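How to clean a suede lifting belt and where to keep it?

Asked by Kumiko Honda
Plivthorpe, posts: 8

Hello everybody. I help in the mornings at a small gym, and I am responsible for the belts. We have leather ones and suede ones, all hanging together on one rack next to the mirror. The leather ones I can wipe and they are fine. The suede ones are my problem. They get chalk and dust on them and the wide back part becomes gray after some time.

In January I tried a wet cloth on one old belt and it dried stiff, with a ring where the water was. I don't want to repeat this mistake on the better ones.
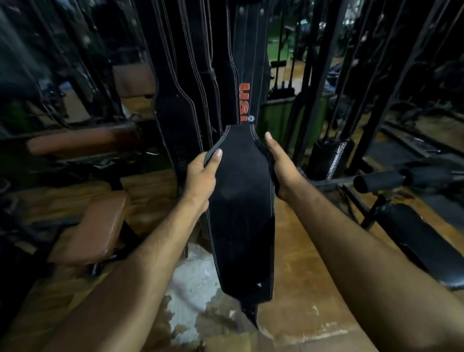 The one I worry about most is a black suede belt with USI in red letters on the strap. It has a small white scuff low on the wide part, just before it becomes narrow, and a little dust and wear. The stitching is light gray and I would like it to stay like this. Is a brush enough for the scuff, or do I need some product? And is it bad for belts to hang so close to each other? A member told me they should be rolled in a box, but then people will not put them back, I am sure.

Thank you in advance.

2 answers

Kenta Wada
Just brush it. Old toothbrush works. Mine is full of chalk for years and I lift the same weight.

Elmarie Xaba
Please don't use water again, and no leather oil on the suede side, it makes dark spots that stay.

First use a dry suede brush, the soft kind. Brush in one direction until the dust is out, then lightly the other way to lift the nap. For a white mark, try a clean white eraser, rub gently and brush again. If the mark is chalk it should go away. If the suede is worn through there, the eraser will not help and you can leave it, the belt is still good for use. Go easy near the stitching, a hard brush makes the thread fuzzy.

Sweat smell is another matter. I put baking soda on the inside, leave it overnight and brush it off in the morning - test on a small place first if the belt is black, it can leave a pale dust that needs more brushing.

Hanging is fine. I would not roll a thick belt, it takes a bend and then it sits badly on the back. Only leave some space so air can pass, and check that no buckle is rubbing on the suede of the next one.

Comment from Kumiko Honda:
Thank you Elmarie, I will buy an eraser and try it on the old stiff belt first. Can that one be saved also, or is it too late?

Comment from Elmarie Xaba:
Bend it by hand many times and brush it well. Mine became softer after two weeks of use, but the ring stayed.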